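Equipment Review: Zerota Four-Way Power Strip for Student Robotics Work

Prepared for the Brendholm College Robotics Club by Genalyn Macapagal, Technical Supervisor

The club purchased the Zerota strip in February for its manipulation project, in which students program a robot arm to handle plugs and sockets on a tabletop. The strip was assessed over 9 club sessions as a practice object for the arm and as an ordinary piece of bench equipment.
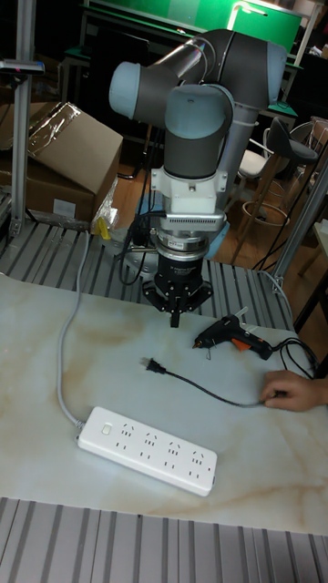 The project table, with the power strip in front and the glue gun to the right of the gripper.

Layout and build

Four outlet groups run along the strip, each with a three-pin and a two-pin socket. Students found the regular spacing helpful when setting target positions. The white casing caused some difficulty against our pale marbled tabletop, and two teams had to revise their detection settings before the edges were found reliably. The rocker switch is small and sits at one end of the strip. 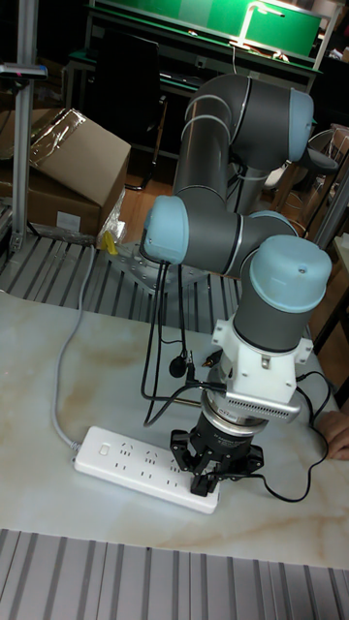

Performance in club use

The strip is light. When an approach was slightly out of line, the casing tended to slide before the plug entered, and members were asked to record the starting position before each attempt. The Urban strip used last year was heavier and moved less, but its sockets were too close together for our gripper.

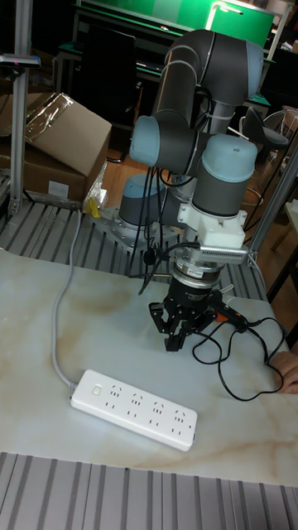 The sockets themselves are firm. First-year members completed around 60 attempts between them, and no looseness was reported at the end of the period. The cable is stiff when new and should be laid out well before a session begins.

Recommendation

The Zerota strip is suitable for clubs undertaking similar work, provided that a means of fixing it to the table is available. Members preparing for the Kosport competition may reserve it through the equipment register.

Rating: 8 out of 10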